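Getting old paint and scuffs off a galvanised planter trough?

Posted by Tamsin Nakamura, 8 May 2024

Hi all! I've picked up a big metal stock trough from a clearing sale near Utthorpe and I'm going to grow veg in it — tomatoes, silverbeet, maybe a passionfruit up the back if I get carried away. It's a bit over a metre long, it cost me 53 dollars and I love it. The inside is scratched and has old white paint on it. Do I need to strip it before the soil goes in, or can I just line it? And how many drainage holes?

Faustine Maillard

Oh, you'll have so much fun with this! I've got 5 of them down the side fence and they grow better than anything I've put in the ground. Please test the paint first, though. Hardware shops sell lead swabs, and if the colour comes up positive, don't sand or scrape it, and don't use it for food. Mine were all clear, so I gave them a scrub with warm water and dish soap and left the scuffs alone. Dull grey metal with pale streaks is fine by me (you'll never see it under the soil!).

For holes, I drill one every 15 cm or so across the bottom with a step bit, then lay flywire over them. Stand the trough on bricks so the water can get away.

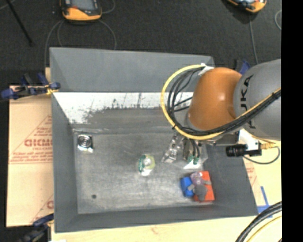 Skostosley reckons lining is worth the trouble in a hot spot, as the sides cook the roots by midafternoon — old carpet underlay works, but leave the bottom open.

gardengal_oltis

just put holes in it and go. mine's been going since August, heaps of spinach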